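"양말은 되는데 지퍼에서 막힙니다"

집안일 로봇 개발사 벨룸(Belum) 마린 가시 팀장 인터뷰

2024년 8월 9일

마린 가시 팀장은 약속 시간보다 일찍 나와 있었다. 벨룸에서 가사 작업 연구를 맡은 지 올해로 4년째다. 그 전에는 물류창고에서 상자 옮기는 기계를 다뤘다. 집안일을 대신할 기계가 언제쯤 나오느냐고 묻자 그는 질문을 조금 고쳤다.

"집안일이라고 묶어 말하면 답을 드릴 수가 없어요. 수건 개기, 컵 옮기기, 가방 싸기가 전부 다른 문제입니다. 컵 옮기기는 지금도 꽤 합니다. 가방은 아직 멀었고요."

그의 팀이 1월부터 매달린 작업이 바로 그 가방 싸기다. 탁자에 놓인 작은 물건을 집어 지퍼 파우치에 넣고 닫는다. 사람이라면 1분도 안 걸린다. 팀 기록으로는 지난달 시험에서 로봇이 물건을 다 넣는 데 성공한 비율이 57퍼센트, 지퍼까지 닫은 비율은 33퍼센트였다.

"물건을 집는 건 이제 큰 걱정거리가 아닙니다. 문제는 가방이에요. 상자는 가만히 있는데 천 가방은 건드리면 모양이 바뀌잖아요. 한쪽 팔이 입구를 잡아 주지 않으면 다른 팔이 넣을 데가 없어집니다. 두 팔이 서로 박자를 맞춰야 하는데 그게 어렵습니다."

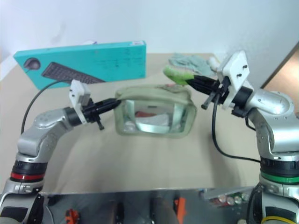
탁자 위의 투명창 지퍼 파우치와 두 로봇 팔. 오른쪽 집게가 연두색 물건을 들고 있다.

속이 비치는 파우치를 쓰면 안에 든 것이 보이니 쉽지 않으냐고 물었다. 가시 팀장은 고개를 저었다.

"사람한테는 쉽죠. 카메라에는 투명한 재질이 까다롭습니다. 빛이 반사되면 물건이 안에 있는지 앞에 있는지 헷갈려 합니다. 처음에는 창에 대고 물건을 밀어 넣으려고 했어요. 그걸 고치는 데 37일 걸렸습니다."

학습에는 사람이 팔을 원격으로 움직여 보인 시범을 쓴다. 시범을 맡은 야무나 남부디리 연구원은 잠깐 인터뷰에 합류해 이렇게 말했다. "하루에 47번까지 해 봤어요. 그쯤 되면 제 손도 로봇처럼 움직입니다. 집에서 여행 가방 쌀 때도 한 손으로 입구부터 잡고 있더라고요."

매장 일은 사정이 다르냐는 질문에는 조금 나은 답이 돌아왔다. 벨룸은 생활용품점 부스토스(Bustos)와 진열대 정리를 시험하고 있다. 같은 모양의 포장 상품을 줄 맞춰 놓는 일은 밤새 맡겨도 될 정도라고 한다. 손님이 뜯어 본 상품이나 바닥에 떨어진 옷걸이가 나오면 직원을 부른다.

"매장은 물건 목록이 있습니다. 뭐가 나올지 대충 알아요. 가정집은 목록이 없어요. 식탁에 충전기도 있고 영수증도 있고 아이가 만든 찰흙도 있습니다. 뭘 챙기고 뭘 그대로 둬야 하는지는 그 집 사람만 압니다."

속도도 아직 사람에 못 미친다. 가시 팀장은 느린 것 자체는 괜찮다고 본다. 낮에 집을 비운 동안 세 시간에 걸쳐 빨래를 개어 놓아도 불평할 사람은 많지 않다는 것이다. 그보다는 중간에 멈췄을 때가 걱정이라고 했다.

"지금은 멈추면 연구원이 가서 봅니다. 집에서는 누가 보겠어요. 퇴근했는데 로봇이 양말을 든 채 서 있으면 그날로 반품입니다. 스스로 내려놓고 다시 시작하는 것, 저희는 요즘 그쪽에 시간을 더 씁니다."

가격은 밝히지 않았다. 팔 두 개와 제어 장치만 놓고 봐도 일반 가정이 살 금액은 아니라고만 했다. 첫 고객은 세탁 업체나 숙박업소가 될 가능성이 높다고 한다.

본인 집에는 언제 들여놓겠느냐고 마지막으로 물었다.

"지퍼를 열 번 중 아홉 번 닫으면요. 아내는 설거지부터 하라고 합니다. 설거지는 다른 팀 일이라고 말해 뒀습니다."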